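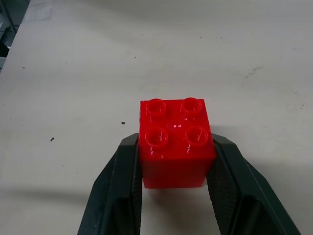 Families moving home in and near Brollthorpe will be able to borrow a ready-packed box of toys for the weeks when their own are sealed up in cardboard, thanks to a new scheme launched by the toy lending firm Serkier. The Mover box goes to the family before the packing starts and stays with them until the new place has begun to feel like home. It is built round simple toys that a child can pick up anywhere, and the one at the heart of it is a chunky red building brick with four round studs on top, big enough for a small hand to get hold of properly and just as good on a bare floor as on a kitchen table. With it come more bricks in other colours, toy food for shops and picnics, and a folding cloth to play on.

Serkier, Brollthorpe, 7 Jun 2026

Serkier has been lending toys to households, childminders and playgroups in the town for years, and parents have often told the team the same story. The toys get packed first, being the easiest thing to pack, and they come out last, being at the bottom of the pile. In between there can be a long stretch of wet afternoons with a bored child and a roll of parcel tape.

"We had a mum in here last November who wanted to borrow anything at all," said Nazmiye Kahraman, who founded Serkier. "Everything they owned was in store and the keys to the new house had been put back twice. I filled a carrier bag for her off the nearest shelf, mostly bricks and play food, and when she brought it back she said her little boy had run a café on the stairs the whole time. I went home that night and started making a list!"

That list became the Mover box. A first run of boxes was tried out over the winter and spring by 183 families, who were asked to keep a note of what their children went back to and what stayed in the box. Jigsaws did badly, because a lost piece in a house full of boxes is a lost piece for good. Anything with a battery did worse. Bricks were the clear favourite, with toy food close behind, and a good many families wrote that the two were being played with together in ways no grown-up had planned. Bricks were sold as cheese. Buns were given houses.

The finished box holds 68 pieces and comes in two versions. The smaller children's version is for ages three to five and has only large bricks and large food toys. The second, for children of six and over, adds smaller bricks, a notepad for taking orders and a set of blank cards that can be turned into menus, tickets or door signs for a new bedroom.

Serpil Dağdelen, who looks after the Serkier collection, chose what went in. She has spent a good part of this year at the sorting table, laying out colours and shapes side by side and moving them about until a mix felt right.

"I wanted things that don't tell you what to do," she said. "A green brick can be grass or a parcel or a bus. A strawberry is a strawberry, I'll give you that, but it is also treasure. If you put a handful of things like these down in front of a child and leave them to it, they've started before you've sat down. I do it myself, to be fair. I'm supposed to be checking them and I've made a row of shops."
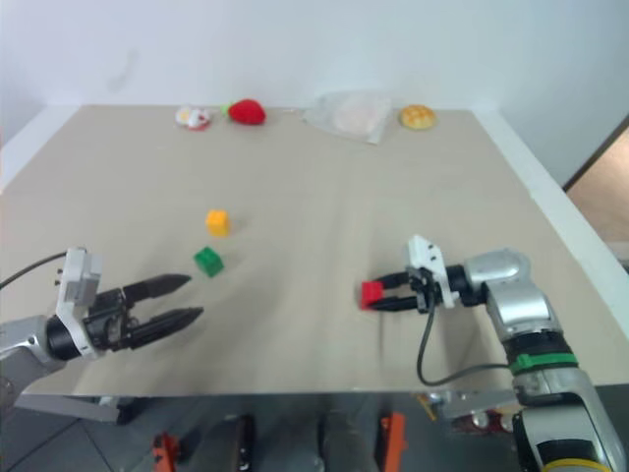
On the table at Serkier: green and yellow-orange cubes in front, with a toy strawberry and a golden-brown bun behind.

Every piece is washed and checked between loans. Bricks are pressed together and pulled apart by hand to make sure they still grip, and any that have worn too smooth are taken out. Soft and squashy toys are looked over at the seams. Lost pieces are not charged for. Serkier knows very well what happens to small things on moving day, and the team would much sooner top up a box than have a parent crawling about under a bed frame at midnight.

The boxes will be carried free of charge by Vakulenko, the Brollthorpe removals firm, to any household that has booked a move with it. Crews will drop off the box with the packing materials, and on the day itself it will travel in the cab so that it is first through the door at the other end. Families using another firm, or moving with a borrowed van and a few good friends, can collect a Mover box from the Serkier shop and bring it back there.

"It's a lovely thing to be part of," said Nazmiye Kahraman. "The crews tell us they always know which house has children in it, as there's somebody sitting on the box you need next. Now that somebody will have a job to be getting on with, and if it's serving pretend buns to the removals crew, then all the better."

The loan runs until the family is ready to give the box back. There is no fixed return date, though Serkier asks borrowers to get in touch once they have settled so that the next household can be told when to expect it. A leaflet in the lid suggests a few games for the journey and for the first evening, when there may be no chairs. One of them, sent in by a family from the trial, has each child build a small tower in every room of the new house, in whatever order they like, and then take visitors round to see them all.

Boxes can be reserved now at the Serkier shop, and staff are happy to talk through which version would suit. Families with children on both sides of the age line can ask for a mixed box, packed to order. Childminders who are moving premises are welcome too.

Serkier is also asking local people to look through their cupboards. Large building bricks in any colour are wanted, with or without their original boxes, along with toy fruit, bread and cakes in good condition. Odd ones are fine. A single brick that has lost the rest of its set will find plenty of company on the sorting table, and Serpil Dağdelen says she is particularly short of blue.

Notes for editors

Serkier lends toys and games to families, childminders and playgroups in Brollthorpe and the villages nearby. It was founded by Nazmiye Kahraman.

Mover is the name of the new loan box and of the scheme. Delivery for removals customers is provided by Vakulenko.

Nazmiye Kahraman and Serpil Dağdelen are both available for interview. Reporters and photographers are welcome to visit the sorting table by arrangement, and may be handed some bricks.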